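July, a little after nine in the evening

Both arms got hold of the blue thing tonight, one gripper on each end, with the little egg toy dangling under it on its string, and I stood there grinning like a fool.

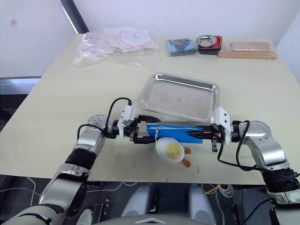
You should still slow the wrists down before you do anything else, came the message from the Wetari group within minutes, and add slack to those cables while you're at it, or you'll be chasing dropped connections all summer. Fair enough! I wrote back that I'd do the wrists tomorrow and the cables when I can face them.

I've been at this build for 18 weeks now, mostly at the shared bench in Gerkthorpe, and I keep forgetting how long the two-handed part has taken me. One arm alone is easy to love. Two arms have to agree with each other, and mine have opinions — the left one always wants to get there first. I changed the delay to 124 milliseconds before supper and saved it as run 656, so I can find my way back if I've made a mess of things.

Still to do: tighten the screws on the right gripper, write to Pritside about a spare cable, and wipe those red marks off the table, which are starting to bother me. I also owe Mikkelsen's the rest of the bill for the wrist joints, and I'd like to get that out of the way before bed.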